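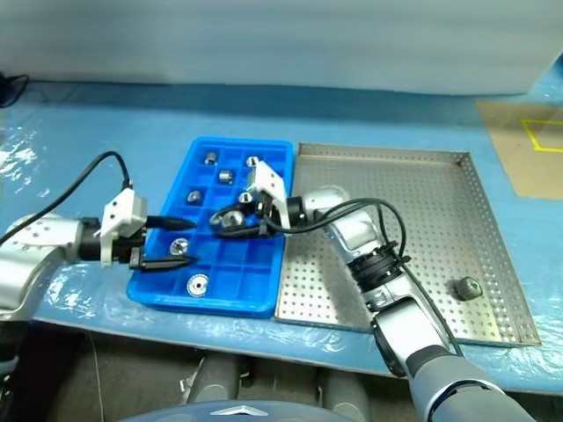 ## Small Parts Sorting: Trays and Work Surfaces

The Allton Workshop Collection keeps its small hardware at the Grestwood building, where 2,800 loose fasteners and fittings are held for the repair of loaned equipment. This gallery presents the trays and work surfaces used in the sorting of nuts, washers and threaded fittings. It accompanies the storage guide prepared by Elīna Siliņa and revised in March by Bláthnaid Heffernan.

Sorting is carried out at bench height under overhead lighting. Parts are drawn from the bulk drawers in small lots, checked against the gauge card and then placed in the numbered cabinets along the Walley corridor. The collection recognizes 52 categories of small hardware, and staff are asked to consult the current list before opening a new drawer. Labels in the old grey ink remain valid until they are replaced.

### Perforated tray 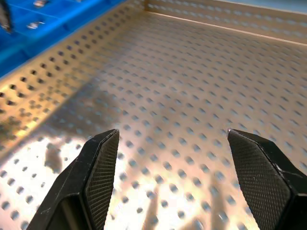
Open-floored trays were adopted at Grestwood on the recommendation of Stela Vasiliu, who had used similar ones in the former Rafferty stores. Grit and filings are less inclined to gather under the parts, and a tray can be brushed out between lots without being taken to the sink. The small round holes run in staggered rows across the floor and continue up the side walls – a pattern that does limit the smallest washers that may be placed in it. Anything finer goes into a lidded dish. Trays with bent rims should be set aside for Mairéad Moynihan.

### Compartment tray and steel tray 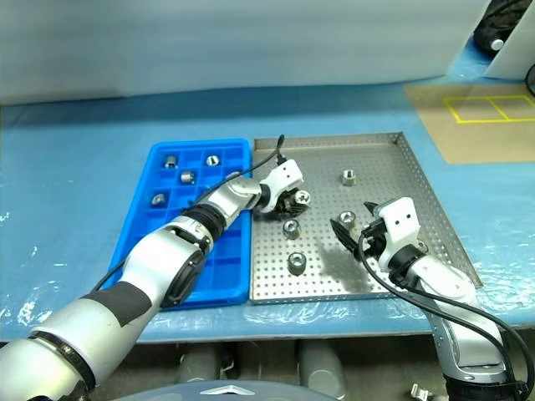

Two kinds of tray are kept on the bench during sorting, and both are returned to the lower shelf when a lot is finished. Hex nuts of like size are grouped before gauging, and a part that does not match its lot is recorded on the pink slip. The blue tray, with its square pockets, sits directly to the left of the steel one, so that a nut has only a short distance to travel between them. Nuts may lie on their sides in the pockets at this stage; they are turned flat for gauging. The clear plastic sheet over the light blue bench surface is changed at the beginning of each month.

### Further information

Drawer 166 is closed for relabelling, and its contents may be requested at the front counter. Enquiries about the storage guide, including requests for printed copies, should be directed to Mairéad Corrigan at the Allton office. Printed copies are limited to 2 per organization.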